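Tabletop Sorting of Mixed Soft Goods: Materials and Surface

Srivastava, Neltbridge Laboratory for Domestic Work
4 September 2026

3.2 Work surface and item classes
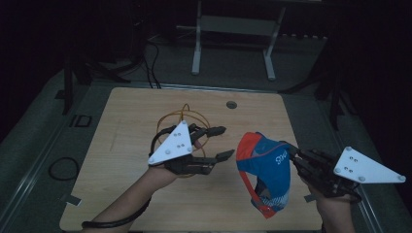

Figure 2. Work surface with two deformable items: coiled orange wire or cord, and a blue fabric piece with red-orange edging, raised above the tabletop.

Sorting was carried out on a square tabletop of light wood with a fine grain (Figure 2). The pale surface was selected after a pilot in December, in which a darker top made thin items hard to separate from their own shadows. No cloth or mat was laid over the wood. A covering tends to shift when a tangled item is pulled across it, and the resulting folds were difficult to distinguish from folds in the item itself.

Items were drawn from the Zidum household set, which contains 400 pieces collected from homes in the Destby district. Only deformable items were retained for the present study, leaving 100. These were divided into two classes. Linear items are those whose length greatly exceeds their width, such as cord, string, ribbon and wire. Sheet items are pieces of fabric, with or without straps, borders or other attached parts. Items that met both definitions were assigned according to whichever part made up the greater share of their weight.

The two classes differ in how they come to rest. A linear item stored in a coil usually keeps some of that shape when set down, and adjacent strands cross one another at many points. The orange item in Figure 2 lies in a loose circular loop, in a tangled state. We treated such a loop as one object whenever all visible strands shared a color, even where the ends could not be located. Sheet items keep less of their stored shape. When lifted at one point they crumple, and the outline in the air bears little relation to the outline when spread flat. For this reason sheet items were classified by color and edging, and outline was not used.

Contrasting edges proved useful in this respect. On the fabric piece in Figure 2, the red-orange border and strap can be told apart from the royal blue body while the piece is crumpled. Plain items in a single color offered no comparable reference and had to be spread on the table before they could be assigned to a bin.

Each trial began with 8 items on the table and ended when the surface was clear. Items touching one another at the start were recorded as a single cluster, and the order in which the cluster was taken apart was noted. Linear items were removed before sheet items wherever the two were in contact, as strands caught beneath fabric tightened when the fabric was lifted first. In total, 2000 placements were recorded. Placements in which an item fell from the table were repeated at the end of the same trial and are reported separately in Section 4.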